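Inskip landlord promises "hospital clean" flats, tenants wait for proof

Friday, March 17, 2023

Lettings firm Bonard says every flat it manages in Inskip will get a professional deep clean and a fresh coat of paint between tenancies, starting in April. The firm calls it the Irmont Standard. What the standard requires is harder to pin down. 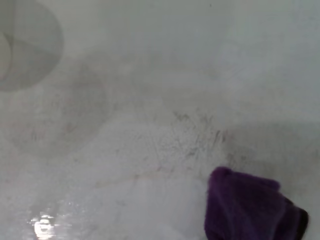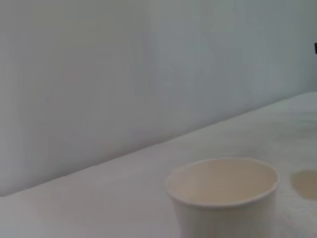

Pale surfaces, marked and unmarked.

The leaflet sent to tenants runs to 2 pages and uses the word "fresh" a good deal. It does not say who will check the work, or what happens if a flat is handed over dirty. Asked for the full checklist, Bonard said it was "being finalised" - the same answer it gave when it announced a repairs hotline last year.

The firm manages 1129 homes, and says cleaning and painting each one will take a single working day. Radomir Hodžić, who has rented from Bonard for 15 years and runs the tenants' group on the Gruka estate, doubts it.

"I've painted my own kitchen twice and it took me a weekend each time," he said. "If they can do a whole flat before tea, I'd like to see how many coats it gets."

There is also the matter of cost. New tenants will pay a higher monthly rent, up by about £30, which Bonard says reflects "wider market conditions" and has nothing to do with the scheme. The two changes begin in the same month.

People already living in Bonard flats will see no cleaning or painting unless they move out. The firm said it would look at sitting tenants "in due course" but gave no date. Hodžić's group has asked for one in writing and is waiting for a reply.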